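Un robot aprende a manejar ropa en casas de verdad con solo 50 demostraciones

El laboratorio Grinholm ha presentado Malunum, un método para enseñar a un brazo robótico a coger y colgar prendas sin salir de una vivienda corriente. ¡Y los primeros resultados son estupendos! Con 50 demostraciones por tarea, el sistema completó 80 de cada cien intentos en habitaciones que no había visto nunca.

La tela es uno de los grandes quebraderos de cabeza de la robótica doméstica: se dobla, se arruga, se tapa a sí misma y cambia de forma con cada tirón. Hasta ahora el equipo necesitaba 300 demostraciones para enseñar una sola tarea, casi siempre sobre una mesa blanca y con la luz controlada. Malunum hace lo contrario y entrena entre cortinas, reflejos y paredes estampadas, con una cámara pequeña colocada junto a la pinza, de modo que el modelo aprende de lo mismo que verá después al trabajar.
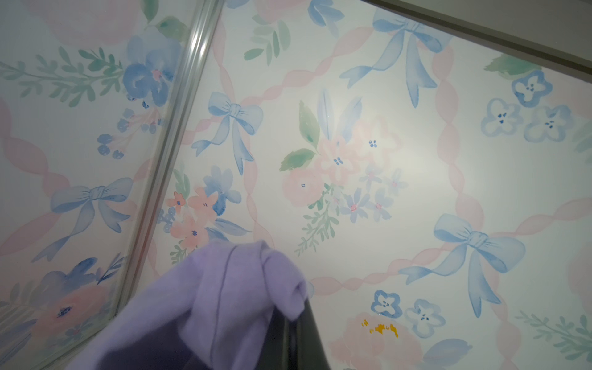

La pinza sujeta una tela de color lavanda ante un papel pintado de lazos y flores, vista desde la cámara del robot.

La clave está en un módulo llamado Fluminex, que sigue el pliegue por el que se agarra la tela y da menos peso al fondo (un papel de flores puede confundir muchísimo a un modelo de visión, sobre todo si comparte tonos con la prenda). El módulo revisa el agarre 30 veces por segundo y corrige la posición de los dedos en cuanto nota que el tejido se desliza. Según el equipo, la mejora más llamativa llegó en las paredes con brillos, donde la versión anterior perdía el borde de la tela una y otra vez.

Queda trabajo, claro. Las prendas muy finas todavía se escapan y los calcetines siguen dando guerra, porque apenas ofrecen un pliegue del que tirar. También falta medir cómo se comporta el método cuando hay dos piezas enredadas.

Las próximas pruebas empezarán en marzo en los pisos piloto de Thepsuriya, con toallas, fundas de almohada y camisas. Grinholm publicará entonces el código y las grabaciones de entrenamiento, para que otros grupos puedan repetir los ensayos con sus propios brazos.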